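Harnow Opens Desk Supply Exchange at Pundholm Branch

PUNDHOLM, August. Harnow, the regional office furnishing and supply cooperative, today announced the opening of a desk supply exchange at its Pundholm branch. The service allows member offices to return surplus stationery and small desk items in cardboard boxes and to collect packed boxes in exchange.

The exchange follows a trial at 17 member offices, during which staff returned 3,391 items from drawers, closets and shared supply rooms. Items in good order were sorted by type and packed again for other members.

Each box is packed by hand at the sorting tables in Pundholm. Boxes are shallow, with a hinged lid, so that the contents can be checked at a glance before the box is closed.

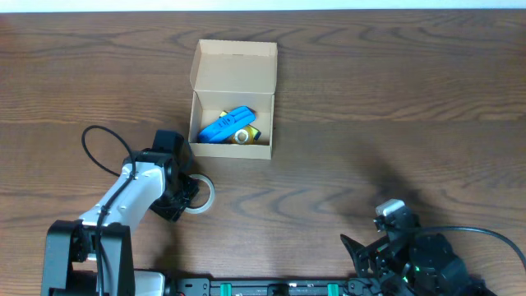 An open exchange box on a wooden table, with a roll of yellow tape and a blue plastic item inside.

"Most offices own more tape than they will use in a year, and it is usually in the wrong building," said Glenys Voyle, director of member services at Harnow. "Members asked us for a simple way to pass these things along, and we are pleased to offer one."

Harnow has set aside 500 boxes for the first month. Member offices may request up to eight at a time. Boxes should not be overfilled, and liquids, batteries and loose blades cannot be accepted. Delivery and collection will be handled by Ofori, which already serves the Pundholm branch.

The exchange desk is open every Wednesday from 8 a.m. until noon. A second desk is planned at the Vinura branch, with opening hours to be announced.

About Harnow
Harnow supplies furniture, stationery and storage goods to member offices through its branches in Pundholm and Vinura.

Media inquiries: Member Services, Harnow, Pundholm branch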